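할트를로에서 천연 염색을 배우다, 요하나 바움가르트너 인터뷰

요하나 바움가르트너는 인사보다 손을 먼저 내밀었다. 손톱 밑이 온통 파랬다! “쪽물이에요. 일주일은 가요. 결혼식에도 이 손으로 갔는걸요.” 그가 할트를로(Haltirlow)에 염색 공방 모릴루라(Morilura)를 연 지 12년이 됐다. 골목 안쪽이라 찾기가 쉽지 않은데, 문을 열면 풀 냄새가 훅 끼쳐 와서 제대로 왔구나 싶다.

처음부터 염색을 하려던 건 아니었다. 원래는 제본을 했고, 책등에 쓸 천을 구하다가 마음에 드는 노란색이 없어 직접 물들여 보기로 했다. “양파 껍질을 한 냄비 삶았어요. 색이 나오는데, 세상에, 그날 밤에 잠을 못 잤어요. 다음 날 집에 있던 베갯잇을 전부 물들였죠.”

그 뒤로 그가 만든 색 견본은 143장. 한 장 한 장 뒷면에 연필로 재료와 물의 양, 그날 날씨까지 적어 두었다. 가장 아끼는 색을 물었더니 한참을 넘기다가 회색 한 장을 꺼낸다. “밤 껍질에 철을 조금 넣은 거예요. 회색이 심심하다는 사람한테는 꼭 이걸 보여줘요. 햇빛에 대면 보랏빛이 돌거든요.” 정말 그랬다. 창가에서 몇 번을 뒤집어 봤는지 모른다.

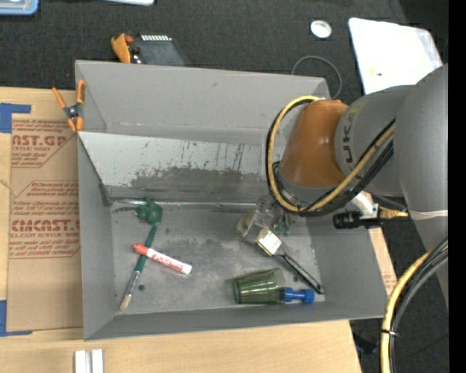
쪽 항아리와 사는 법

쪽물 이야기가 나오자 말이 빨라졌다. 발효는 온도에 예민해서 겨울에는 항아리를 담요로 싸 둔다고 한다. “아침에 일어나면 커피보다 항아리가 먼저예요. 뚜껑을 열고 냄새를 맡고, 거품을 보고, 살살 저어 주고요. 기분이 안 좋은 날은 티가 나요. 항아리가요, 제가 아니라.”

천을 담갔다 꺼내면 처음엔 초록빛이다가 공기를 만나면서 파랗게 변한다. 진한 남색을 내려면 이 과정을 최대 20번까지 되풀이한다. 수강생들이 제일 크게 소리를 지르는 것도 첫 천이 변하는 순간이라고. 체리 메이 탄 씨는 두 번째 수업에 흰 셔츠를 다섯 벌이나 들고 왔단다.

실패한 색은 어떻게 하느냐고 묻자 그는 웃으며 앞치마를 가리켰다. 분홍을 내려다 흙빛이 된 천으로 지은 것이다. “이게 제일 칭찬을 많이 들어요. 다시 만들라면 못 만들어요. 그날 메모를 빼먹었거든요.”

8월에는 생쪽잎으로 비단을 물들이는 수업을 연다. 잎을 따서 바로 써야 하니 아침 일찍 밭에서 모인다. 준비물은 고무장갑과 버려도 괜찮은 신발. 장갑은 안 껴도 된다고, 그가 파란 손을 흔들며 덧붙였다.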